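Textbooks > Introduction to Social Policy > Part Two > Chapter 6

Chapter 6: Growing Old Without a Pension

November
By Roxana Hodoroagă

Most countries have a plan for old age. In many of them the plan is your daughter. She cooks, lends money, and fills out the forms, and the ministry takes credit for the low cost of elder care.

Take Căpraru, a farm district with 3039 residents. When the cannery closed, its workers learned that the pension fund they had paid into for years held enough for one modest lunch. Cosmin Onu, then 50, went back to picking plums. His mother, who had never stopped, showed him the good trees.
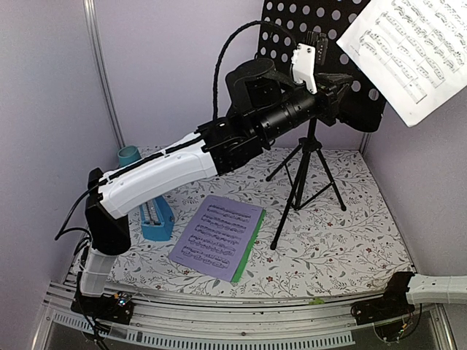

Fig. 6.1. A robot arm on an aluminum rail.

Economists call this kind of work "informal," as if people did it in slippers. It comes with no contract, no sick pay, and no record that it ever took place. A woman who has sold eggs for forty years may reach the benefits office and be asked to prove that she has worked.

This chapter looks at three answers: pensions tied to wages, pensions paid to everyone past a certain age, and village savings groups. We start with the groups, which are the oldest and have the worst paperwork. Before reading on, write down who would pay your rent if you lived to be 95.

Contact the publisher | © Waltwood | Back to top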